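Search this site Search
Home Notebook Projects People Contact

22 February 2021

Read the council papers on the Verbeke Road land purchase again. Still not convinced. The price rests on one valuation, done by Hasora last August, and the report leaves out which plots they compared it with. Harish Bhatia says that's normal. Maybe.
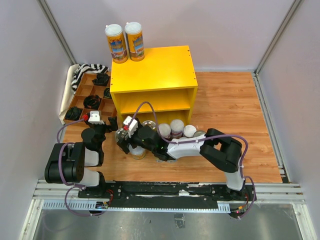 Photo: Henk De Graaf

Put the boundary plan over our survey sheet at 1:200. The two don't meet along the Ploretti side: a 2 metre gap, all the way down. Either the council is buying a strip it already owns or our sheet is wrong. I'd check ours first.

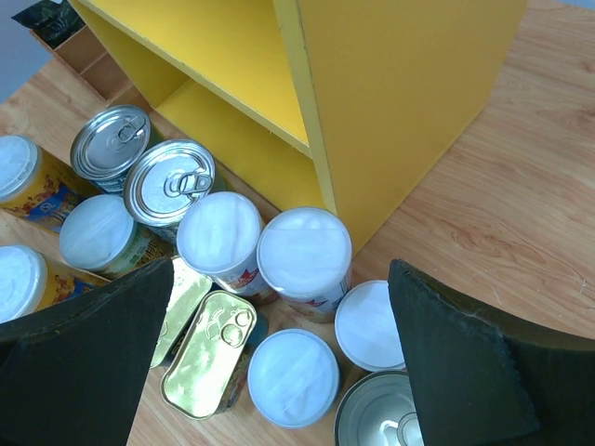

Henk thinks Drornivley council will vote it through whatever we send. Probably, but I want the gap in writing before then. Harish to ask for the title plan. I'll redo the north corner, 20 points this time.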